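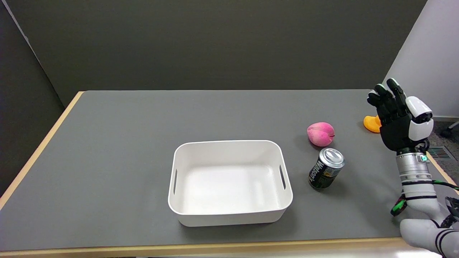 November, bin packing task, station 2

Started at 8:40 with the right arm only. Task text is "put everything on the table into the bin." Three objects per episode: peach, Watsons can, and the orange one. Bin starts empty every time. Target for this set is 500 episodes before we hand it to Yiran for the first training run.

Got 40 done before lunch, Tania on teleop, me on resets. Threw out the first 30 from yesterday after looking at the playback with Zhiqiang. The wrist was starting from the same pose in all of them, and the bin had hardly moved between episodes. Redoing those with the start pose changed every time and the bin shifted a hand's width or more.

Can is the slow one. If the fingers close too high on it, it tips and rolls toward the front edge. Tania now comes in from the side with the thumb low, and that goes better. Keep the failed grasps if the operator recovers within the same episode. If the can leaves the table, stop and mark it bad.

Thumb lagged behind the other fingers after an hour or so. Restarted the hand driver, fine after that. Attila thinks it's the thumb calibration - he'll rerun it tonight.

Episode 1033 has a gap in the joint log. Video looks complete. Left it out of the upload to Brastik until Guilan can check the timestamps.

To do:
Put tape marks under the bin area for the far positions
Tie the arm cables closer to the forearm
Swap operators every hour, log the initials
Ask Yiran if she wants pick order fixed or free - free for now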